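# Bench tidy-up FAQ — Entwistle teaching lab

**What goes on the brown tray?**
Whatever you're using right now! Usually the tube rack, plus a bottle or beaker.

**And the gray baskets?**
Bottles and spare pitchers live there between jobs. I love these things — grab one and half the table is clear. 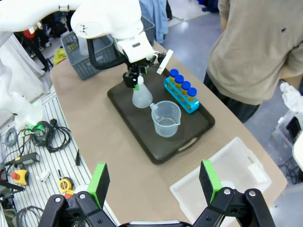
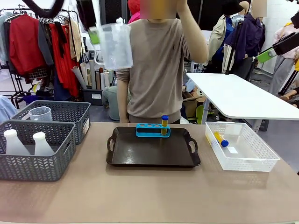 **Do the tubes need their caps on?**
Yes, always, even for a short trip across the table.

**How much water should I leave in a beaker?**
None, please. Tip it out and let it dry upside down.

**When should I be done?**
Give yourself 3 minutes at the end. It goes fast once you get the hang of it!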